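CHIP NOTES – August

Memory prices, again

Jukora put out its quarter after the close and the number everyone wanted was the memory one. Revenue from storage chips up 9 percent on the year. Units down. So the whole gain is price, and the company more or less said so on the call, in between a lot of talk about discipline.

Quick version for anyone who skipped it. Jukora makes the flash parts that end up in cheaper laptops and tablets. Two years ago it had warehouses full of the stuff and was selling at a loss. It shut one line at the Urmont plant, waited, and now buyers are paying up to get on the schedule. Good for Jukora. Not so good for Flenivon, which buys from Jukora and builds the $331 tablet a lot of schools order.

Flenivon hasn't raised that price. Yet. Caoimhe Hanrahan, who follows the company for a fund and reads this newsletter (hi), thinks it holds through the back-to-school orders and then goes up quietly with a new model name. Her note to me: "They won't touch the sticker while the school orders are open. They'll just swap the base model and drop the old one." Sounds right. They did the same with the charger a while back, when it stopped coming in the box and the price stayed put.

What I'd watch is the base storage. If the next one ships with less of it at the same price then that's your price increase, it just has a diffrent name on it.

A couple of things from the call that didn't make the headlines:

Lead times. Jukora quoted 36 weeks for new customers. Existing customers get better, they wouldn't say how much better. Last time I wrote about this a reader asked if long lead times mean people double order. Yes, some of them, and then they cancel, and then we get the warehouses again. Akihiko Koyama, the finance chief, got asked exactly this and said order quality was "being looked at closely." Make of that what you want. I would of liked a number.

The Urmont line. Stays shut. Koyama was pretty firm, no restart is in the plan for this year. The tools are still there and he wouldn't say what a restart costs. An analyst tried twice.

Customers. More than 40 percent of memory revenue now comes from one buyer, who they don't name. Everybody on the call seemed to assume Boutros, because of the data center build. Could be. Boutros didn't answer my email and I only sent it this morning so that's on me. If it is Boutros then the tablet makers are further back in the line than they were, and Flenivon's cost problem doesn't go away when the quarter ends.

Shares went up after hours, gave half of it back, no idea why. The guidance was fine. A bit wide at the bottom end – that may be all it was.

Carpet, a partition, a gray armchair.
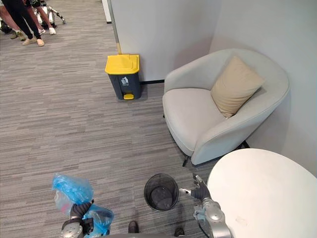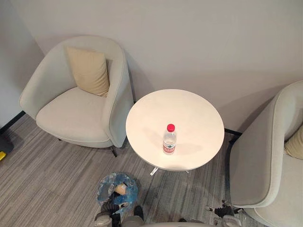 Next up

Flenivon reports next, and I'll have the base storage question in early this time. Also owe you all the piece on refurbished phones, it's half written. If you work anywhere near buying for a school district and have seen a new quote on the tablets, hit reply, I won't use your name.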